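# Inherited a big white dish with dragons round the rim - safe to eat off, and how do I get the grey marks off?

**posted by mossy_hettie** in Kitchen & Table, August 2025

Hello all, long time reader, very occasional poster.

My aunt has moved out of her big house in Danddale and into a little flat in Fenlow, and she's been handing out crockery to anyone who stands still long enough. I came home with two boxes of it. Most is plain white stuff that I know what to do with, but there's one serving dish I've properly fallen for and I'm scared of ruining it.

It's deep, with a nice wide rim, and the edge goes in and out very slightly. She thinks my uncle bought it in the eighties when he was working away, but she also thought he bought the toaster then, so take that with a pinch of salt. There's a mark underneath that's mostly rubbed away. I can make out 1102 and nothing else, and I've no idea if that's a pattern number or a batch or what.

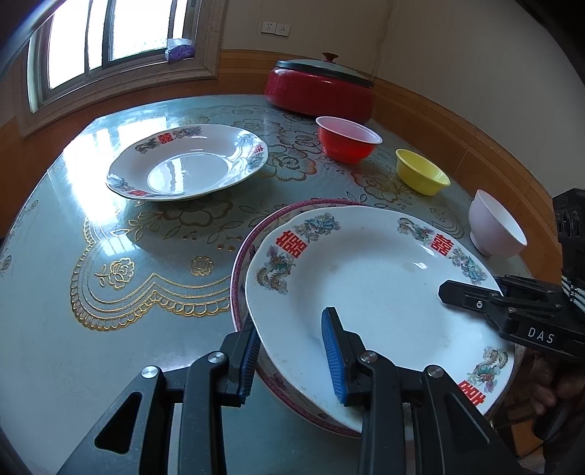

*The dish on my table. Dragons and phoenixes round the rim, with the red characters in between.*

I gather the red character is the double happiness one you see at weddings, which makes sense as my aunt says it came out for every anniversary. After that it mostly held satsumas.

What I'd like to know:

- Can I eat off it? I keep reading frightening things about old painted china and lead. I'd be using it for noodles and the odd big salad, so food would be sitting right up against the pattern.
- There are faint grey smudges in the middle, like pencil. They don't feel like scratches when I run a nail over them. I've tried washing up liquid and a soft sponge and they haven't budged.
- Dishwasher, yes or no? My husband has already put it in once. We're not discussing it.

I've got it on the good tablecloth for now (the pale one with the big gold-edged flowers, which I also had off my aunt, so it's turning into a bit of a shrine round here) and I'd love to have it in proper use by November, when I've got 12 coming for my mum's birthday.

Thanks in advance!

---

**Kagiso Mkhize**

Lovely thing to be given! I've sold second-hand china on and off for years, mostly from a stall at the Grudeteo Sunday market, and I get asked all three of these a lot, so I'll have a go.

Grey smudges first, as that's the easy one. If your nail doesn't catch, they're nearly always metal marks. Cutlery is softer than a good hard glaze, so a fork or a serving spoon leaves a tiny smear of itself behind, a bit like a pencil on paper. Washing up liquid does nothing to them. What you want is one of the mild cream cleaners sold for stainless steel pans, or a paste of bicarb and water if you'd rather start gentle. Put a bit on a damp cloth, small circles, no pressing, and rinse it really well. I'd do ten minutes of bicarb, see where you are, and only then go to the pan cleaner.

BUT keep all of that in the plain white middle. Don't take any of it over the rim. A lot of these patterns are put on over the glaze and fired at a lower heat, so the colour is sitting on top with nothing covering it. You can usually tell by tilting the dish towards a window. If the pattern looks a bit duller or shinier than the white round it, or you can feel a faint step with your fingertip, it's on top. Pan cleaner will have that off quicker than you'd think - I once took half a rose off a saucer and it was the only decent one in the set.

Which brings me to the dishwasher. No. I'm sorry to your husband. One wash won't have done much harm, but the tablets are harsh and the colours go chalky over time, reds especially in my experience. Any gold goes first of all. Warm water, ordinary washing up liquid, a plastic bowl in the sink so you don't clonk it on the tap, and dry it with a tea towel straight away.

Now lead. I can't tell you whether yours has any, and neither can anyone else from a photo. Some older overglaze colours did have lead in them, from all over the world, and plenty of British ones too. The usual advice is to be careful with anything acidic (vinegar dressing, tomatoes, citrus) and anything hot that sits for a long while, and not to store food in it. You can get home swab kits, but they're a bit hit and miss, and I've had one go pink because the pattern was pink. If you really want it as an everyday dish, look for a lab that tests ceramics and ask what they'd charge. If you don't want to bother with that, keep it for things in their skins or wrappers, or line it. A smaller plain glass bowl sitting inside a deep dish like that looks very smart, and your noodles never touch the paint.

I wouldn't worry about your 1102. Could be a shape number, could be a decorator's number, could be something a shop put on. I've got a notebook full of numbers like that and I've matched hardly any of them. If you put up a photo of the underside someone in the Marks section might recognise what's left of the stamp.

And don't stack it with other plates on top unless there's something soft between them. Kitchen roll will do. The foot of one plate is what scratches the face of the next one down.

---

**tina_from_the_top_road**

just use it!! we had ones with that same red pattern growing up and ate off them every day and I'm fine. my nan's had a chip out of the side and we all fought over who got the chip

for the marks I use toothpaste, the plain white kind, works a treat

---

**Kagiso Mkhize**

Toothpaste does work on the grey marks, Tina's right, it's a mild abrasive like the others. Same rule though, middle only. And not the whitening gritty sort.

---

**oldbarge**

Bit off to one side, but if you've got a crowd coming in November, please think about the heat. I cracked a big platter of my mother's by taking it out of a cold cupboard in the utility room and tipping boiling potatoes straight on to it. Went like a pistol shot. Potatoes all over the floor, the dog delighted.

What I do now is fill the dish with hot tap water - not from the kettle - and leave it while I'm draining things. Tip it out, wipe it, then serve. Don't be tempted to warm it in the oven, and don't put it in the microwave in case there's any metal in the decoration.

If you ever want to hang it, get the disc sort that sticks on the back with water. The sprung wire ones grip the edge and I'd worry about them on a rim that goes in and out. I bought mine at Moodley in Fenlow, the hardware place by the bridge, and they had them up to a fair old size. Leave the disc overnight to set before you hang anything off it. I gave mine 30 minutes the first time and had to sweep up.

---

**mossy_hettie**

Thank you all so much, this is brilliant. I did the window trick and yes, you can definitely feel a little step on the dragons, so I've left the rim well alone. Bicarb got most of the grey off the middle and I did the last couple of smudges with toothpaste (thanks Tina!). It's come up beautifully.

I've decided on the glass bowl idea for the noodles, and otherwise it can have the satsumas back. I'll get a picture of the underneath for the Marks lot when the light's better. Husband has been shown the washing up bowl.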